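Heywood rental listings drop again as asking rents hold

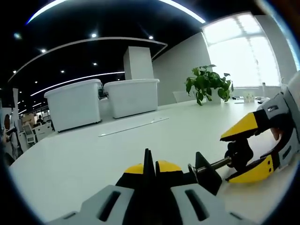
The number of homes up for rent in Heywood fell again last month, going by the latest count from letting firm Drenen. Just 184 places were listed across the town, with most of them two-bed units near the old rail yard. Asking rents did not move much. Small workshop units are a different story -- that sort of space is still easy to find, and Drenen has several on its books at last year's price.

Denise Mottram, who runs the Heywood desk at Drenen, put the drop down to owners selling up. "We had people who rented out one house for years and years, and they've had enough. They see what next door went for and they call us the same week."

Competition for what is left is stiff. A three-bed on Ketell Road drew 100 inquiries before the first showing, and was gone in two days. Parking for one car, no yard to speak of, new boiler. Another on the same road is due to be listed once the painters are done.

Sales have been slower. Rival agent Jiltura says homes in the north end are sitting longer than they did a year ago, mostly the larger ones. Neville Pearce of Jiltura said sellers there were "still asking for last spring's money" and that a few had agreed to cut. He would not say which.

Renters say the choice is thin. Jamie Naylor has been looking for a one-bed since before the holidays and has seen six. Two were taken while he was on the way over. "You get the alert, you ring, it's gone. I've stopped looking at the pictures." He is now trying villages to the east, where the bus is hourly and the rents a little lower.

More homes are comming, but not soon. The Ketell site, on the east edge of town, has approval for 358 homes, a third of them for rent. Ground work is meant to start in May. Dilani Barua, project manager for the site, said the first keys would be handed over next year at the earliest, weather and drains permitting. The access road still needs sign-off.

Tracey Bunting, who lives opposite the planned entrance, wants to see the traffic plan first. So do her neighbors -- a letter went in last week, no reply yet.

Drenen's next count is due at the end of the month. Figures cover homes listed with agents only, not private adverts or rooms in shared houses.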